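Nikside Paper Cutter and Roll Holder, Wall or Bench Mount

Foltville Shop Supply > Paper and Wrapping > Cutters
Sold by: Foltville Shop Supply
Made by: Gresex
Availability: in stock, gray or slightly different gray

The Nikside is a steel bar, two arms and a blade. It holds a roll of paper and lets you tear off a piece with a straight edge, a trick your great-grandfather's butcher could do while talking about the weather. We have sold fancier ones. They came back.

Most people who buy it have been cutting paper on the floor with kitchen scissors, on their knees, with one foot on the roll. If you are happy with that arrangement, please carry on, and spend the money on shoes. If you have started to notice your knees, keep reading.

The cutter takes brown kraft, white butcher paper, newsprint, rosin paper and the thinner sorts of gift wrap. It will take thick gift wrap too, although the stuff with glitter on it leaves glitter on the blade, and from there on everything you cut is festive.
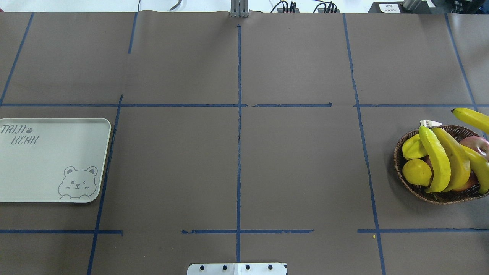 Width is the thing people get wrong when ordering. Measure the roll, then measure the roll again, because the number printed on the wrapper is sometimes the width and sometimes what appears to be a wish. The holder should be a little wider than the paper. A narrow roll in a wide holder works fine but wanders from side to side — the two collars in the box are there to stop it. They are in the small bag. Please open the small bag before you write to us about the collars.

The blade is serrated and spring-loaded, and it rides on top of the paper. Pull up and toward you, at an angle, in one go. Timid pulling gives you a fringe.

What's in the box

Two side arms
One roll bar
One blade with springs fitted
Two collars (small bag)
Screws for wood studs (also small bag)
Rubber feet for bench use
An instruction sheet in 3 languages, all of them translated from a fourth

The screws will hold it to a stud. They will not hold it to bare drywall, and neither will your optimism. A full roll is heavy, and it prefers to come down at night. For brick or block, buy proper anchors at a hardware store and let somebody there talk you into the larger size.

On a bench, press on the rubber feet and set the cutter at the end of the table, so the paper runs along the length. People put it on the long side and then wonder why they are always turning things around. Leave room behind it to lift the bar out.

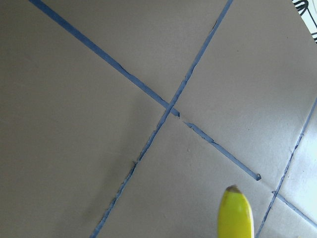
Changing the roll

Lift the bar straight up out of the arms. Slide off the old core, which you may now keep for a project you will never do. Loosen the collars, slide on the new roll, and check which way it unwinds before you tighten anything. Paper should come off the bottom and up under the blade. If it comes off the top, it will still sort of work, and it will annoy you a little every day until the roll is finished.

Brown kraft has a smooth side and a dull side. Pencil shows up better on the dull one. Paste doesn't care.

Customer remarks

We print these more or less as they arrive.

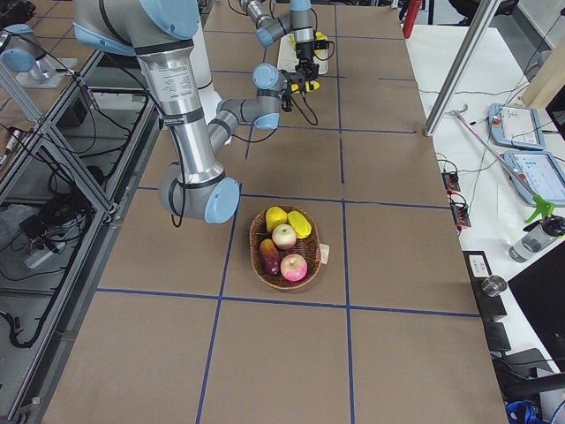 Luminița Onu writes that she bought hers in January for a bookbinding class, and that the only real complaint has been the noise. The springs squeak when the blade comes down, "like a mouse with an opinion." She put a drop of sewing machine oil on each one and it stopped. She would also like it to come in green.

We passed the green request to Gresex. They sent us a gray color card.

A drop of oil is fine, by the way. Wipe off the extra, and cut a short piece of scrap before anything you care about.

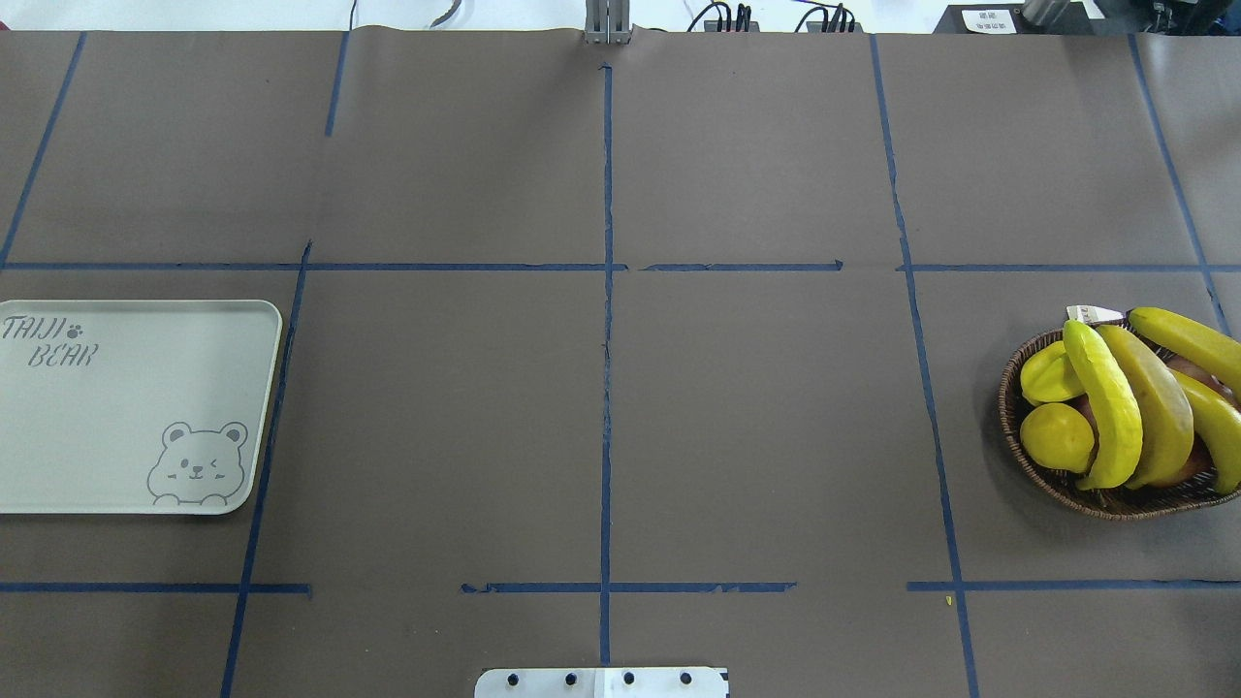

Another buyer asks whether the blade can be sharpened, having gone through a lot of rosin paper during a long and regrettable hallway renovation. It can't, at least by anyone we know. Replacement blades come in packs of 5 and fit every Nikside in the same width. Brush the dust out of the teeth first, as a dirty blade behaves a lot like a dull one and is much cheaper to fix.

Details

Finish: powder coat
Care: dry brush, damp cloth, no dishwasher (someone asked)
Replacement parts: blades, springs, collars, feet
Warranty: 2000 days on the arms and bar; springs and blades are on their own
Shipping: free on orders over $50, which the cutter clears with one roll of kraft added

Page last updated 14 April 2018. Sani brand rolls are out of stock in the widest size. We'll put them back on the page when we can see them on the shelf.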